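Chapter 8
The Desk: Surfaces, Edges and What Lives on Them

When I moved into my first apartment with a spare room (spare closet, my sister called it), I bought a desk before I bought a bed. I slept on a folded comforter for 13 nights and I was perfectly happy, because I had a place to put my books. I mention this so you know what kind of person is writing this chapter. I love desks. I have strong feelings about them, and you'll be getting most of those feelings over the next few pages.

In Chapter 7 we measured a small room, drew the floor plan and marked the door swing and the window. If you haven't done your floor plan yet, go back and do it now, please. You'll need it for every exercise from here on, and guessing from memory is how people end up with a drawer that opens four inches and stops.

By the end of this chapter you should be able to choose a desk length for a given wall, work out how much floor to leave clear in front of it, tell a work surface from a storage surface, and clean a pale top without ruining the finish. There's also some vocabulary, which I've kept short. The words in the margin list are the ones that come up on the review page.

8.1 Why start with the top

Most of my students start with legs and drawers. They come in with a page torn out of a catalog and tell me about the lovely brass handles, and I ask them how deep the top is, and they have no idea. But the top is what you'll be leaning on all day! Drawers you can add later, on wheels, from a yard sale.

So we begin with length. The desk I use for the drawing exercises in this book is 60 inches long, and I think that's a friendly size for one person. You can spread out a floor plan and still have a corner left for a cup of coffee. Go shorter and you'll be stacking things. Go longer and — I speak from experience — the far end turns into a shelf for mail.

Depth is harder to feel on paper. Cut a piece of newspaper to the depth you're considering, tape it to your kitchen table and do an hour of ordinary work on it. Write, type, eat a sandwich. If your elbows keep sliding off the paper, add a few inches and try again. I've done this with every class since I started teaching, and there's always somebody who changes their mind before the sandwich is finished.

8.2 Straight edges and wavy ones

For years I would only look at a desk with a dead straight front. Easy to measure, easy to draw, easy to push against another table. Then I spent one August working at a borrowed table with a curve in the front edge and went home with a different opinion. Where the edge dips in, you can sit closer. Where it swells out, you get a spot to rest your forearm. A curve doesn't need to be deep to do this, and a slight one is plenty.

The trouble comes when you measure. A wavy top has no single depth, so write down two numbers, the deepest and the shallowest, and use the deepest one on your floor plan. The shallowest tells you whether your keyboard will fit. Students who write down only one number nearly always pick the flattering one.

White tops deserve a word here too, since so many small rooms have them. They bounce the daylight around and make a narrow room feel less like a hallway. They also show everything. Light smudges, a pale gray mark from who knows what, the ring from your mug. Look at a white top from low down, with your cheek almost on it, and you'll see a whole history you can't see from your chair. I used to scrub mine every evening, and now I let it go for a few days and the world has not ended.

Put one colored object on a white surface and the eye goes right to it. A single red apple on a long white desk is about as strong as a small room can get, and it costs less than a lamp. I use fruit this way when I'm testing a layout. If the apple looks lost, the top is too big for the room. If it looks crowded, I start clearing. 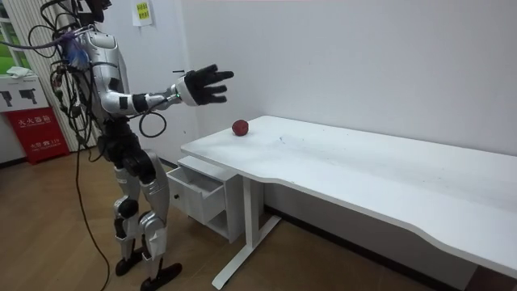 8.3 The floor in front of the desk

Back to your floor plan. The desk takes up its own rectangle, and then it takes up another one in front, which is the part people forget to draw. You have to be able to pull a chair out, sit down, stand up again and walk away without turning sideways. I ask for 51 inches of clear floor from the front edge when there's room for it. In a very small room you won't have that, so draw what you do have and shade it in with pencil. Shading makes it real. I find I stop sneaking bookcases into it.

A wooden floor changes things a little. Chairs roll more easily than on carpet, so you can get by with slightly less clearance, but you'll want soft casters or a mat if you care about the boards. Cables that run along the floor belong on your plan as well. Draw them as a dotted line from the outlet, and if the dotted line crosses your shaded rectangle, find another route.

Exercise 8A

Take your floor plan from Chapter 7 and choose the wall where your desk will go. Draw the top to scale, using the deepest measurement. Shade the clear floor in front. Mark where daylight comes from, and note which hand you write with. Then clear your real desk (or table, or whatever you've been using), place one apple on it, stand in the doorway and write three sentences on how the room feels. Keep them. We'll repeat this in Section 8.6 with the desk fully loaded, and I want you to have something to compare.

Words for this section: work surface, storage surface, clearance, front edge, reach.

8.4 Reach

Sit down, tuck your elbows against your sides and sweep your forearms across the desk like windshield wipers. Everything inside that sweep is your near reach. Now stretch both arms out and do it again for the far reach. Mark both with bits of painter's tape and leave them there for the rest of the day while you work as usual.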